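Kasska FAQ (pick-and-place, kitchen task)

We use cookies to remember your settings. Accept / Manage

Last edit 2022-06-23, Kulap Khamphan. Short answers, more when there's time.

What is Kasska?
A training method. Robot learns one kitchen task from demos, then gets corrected on its own bad tries. Task so far: corn into pot. That's the whole paper.

Why corn?
Long, bumpy, rolls a bit. Grip it in the wrong spot and it swings. A cube tells you nothing about that.

What does the policy get as input?
Camera views plus joint positions. No depth, no object model, no markers it has to find. One view from above for planning the reach.
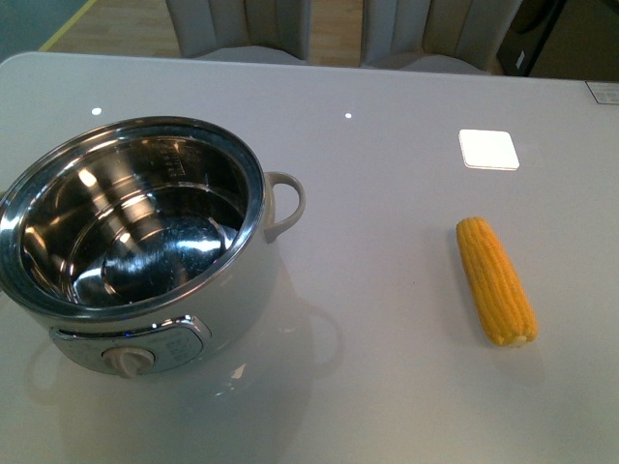
Start position of the corn changes every run, angle too. We don't reset it to a taped spot. Pot moves less, which a reviewer complained about, fair enough.

How many demos?
3,000 total. 192 of those are corrections, where a person takes over mid-run. Drop the corrections and the success rate falls to 29 percent. With them, 67. Same network both times.

So it still fails a third of the time?
Yes. Mostly on the approach. Fingers close too early or land too near one end, then the cob turns on the way up. Wrist view helps here, the top view alone can't judge the last bit of the reach.

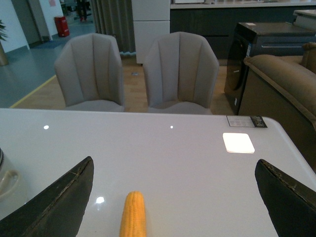
We tried cropping the background out of the wrist view. Made it worse, no idea why yet. Molent set (our older data) had the same problem so probaly not a bug.

Does it work with other pots?
Shiny steel is the hard case. Reflections shift as the arm moves and early versions chased them. Fix was boring: more demos with clutter and more pot placements.

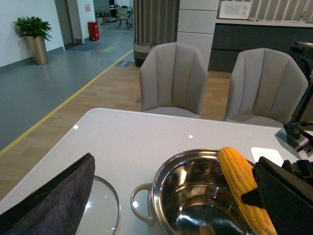 Corn in the gripper at the steel pot, glass lid and felt pad alongside.

Can I get the data?
Planned for October, thru the Plokeck page. Weights at the same time. Don't email for early access pls.

Is Kaewsai the same thing?
No. Kaewsai is the labeling tool. Kasska doesnt need it, any tool that can mark takeover points is fine.

Which arm do I need?
Two-finger gripper, wrist camera, one more camera up high. Retrain for your own setup, the weights wont transfer cold.

Contact: use the form | © 2022 Plokeck | Back to top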